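Plosus Gripper Finger Set, ribbed pads

Set of two fingers for small two-arm builds at home or in a shared workshop. The finger is black, with a long slot in the lower part, and narrow at the tip, so it can hold small metal things like a padlock with the key inside.

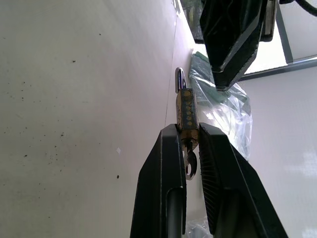 Pads are glued, not screwed. Please clean the finger with alcohol before you change them, and wait 30 minutes before the first grip. Spare pads are sold under number 948.

Fits: Drerkby wrist plate, Aquino wrist plate (with adapter)
Screws: included
Maximum load: 500 g
Ships from Gungate in 21 days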